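16/09/2020 – shelf-life and label claims, drinks

Third go at the "keeps its fizz" question. Writing it up while I still remember which numbers I trust.

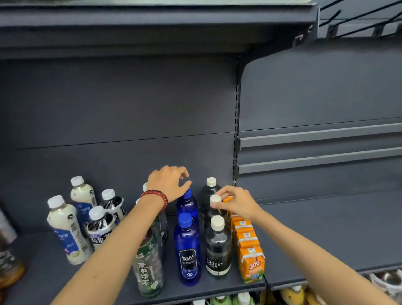
Bottled drinks and juice cartons on a lower shelf, grey shelving.

Background for anyone picking this up cold. Yorath want to put a line on the label of their soda saying the new cap liner holds carbonation longer than the old one. The liner comes from Terkiron, who sent a very handsome data sheet in July with a graph on it. The graph has no error bars and the vertical axis starts at a number that makes the old liner look like a sieve. I asked for the raw readings and got the same graph back, larger.

So we are doing it ourselves. Setup: 100 bottles, half with the old liner, half with the new, filled on the same line. Pressure checked by piercing the cap, so every bottle gets used once and then it's gone. Myfanwy wanted to use the clamp-on gauge so we could follow the same bottles over time. I'd like that too, but I don't believe the clamp-on gauge. It gave two different answers on one bottle before lunch and the bottle hadn't moved.

What we have so far:

- 22 bottles pierced, split evenly between liners
- New liner reads slightly higher on average
- Spread within each liner is wider than the gap between them
- Two caps in the old-liner group were visibly crooked and I have left them in for now

That last point needs a decision. If I throw out the crooked caps the gap gets smaller, almost to nothing. Terkiron would no doubt say crooked caps are exactly what their liner forgives, and maybe so, but that is a different claim from the one they sold us. "Seals better when the capper is out of line" is a fine thing to know. It would make a poor label.

Also not convinced by the storage. The cabinet is set to 22 C and the chart recorder says 22 C, and the cheap thermometer I taped to the back wall disagrees with both. Could be the cheap thermometer. I've swapped its battery and put it in the middle for tonight. If it still disagrees I will borrow the good probe from downstairs and find out who is lying.

Torque: I went back through the line records for the fill. Somebody changed the capping head settings between the two batches. It's there in pencil, one line, no initials. If the new-liner bottles were closed tighter than the old ones then we have been measuring the capper and calling it the liner. Checked removal torque on a few from each group and the new ones do feel stiffer, but "feel" is doing a lot of work in that sentence. Need the torque meter back from calibration before I say any more.

Filtora water. Separate job, same bench. Their rep says the filter cartridge makes the product "taste cleaner for longer." Asked him cleaner than what and longer than when. He is getting back to me. Meanwhile the taste panel sheet from last time has 57 responses on it, and the same handwriting appears on a good many of them. Not using it. If we run a panel again I want coded cups, one sheet per person, and no one from sales in the room.

Trusa juice: the date stamp question. They want to extend the best-before by a month on the strength of one sample that smelled all right. I said no on the phone and will say it again in writing. Lot 454 is the only one we hold retained samples for, and one lot doesn't tell me about a season's fruit.

Note from Myfanwy Foulkes, pasted from her message so it doesn't get lost:

> I think you're being hard on the liner. The direction is the same every time we pull bottles. Can we at least agree it isn't worse?

Fair. I'll agree it isn't obviously worse. Twice is not "every time," though, and both pulls came off the same batch.

To do:

1. Torque meter – chase calibration
2. Ask Yorath for a second fill, same capper settings for both liners, settings written in ink
3. Decide on crooked caps *before* opening any more bottles, and write the rule here
4. Cabinet temperature, see above
5. Reply to Trusa
6. Don't pierce any more of the first batch until 1 and 3 are done

Bench drain is slow again. Put a bucket under it.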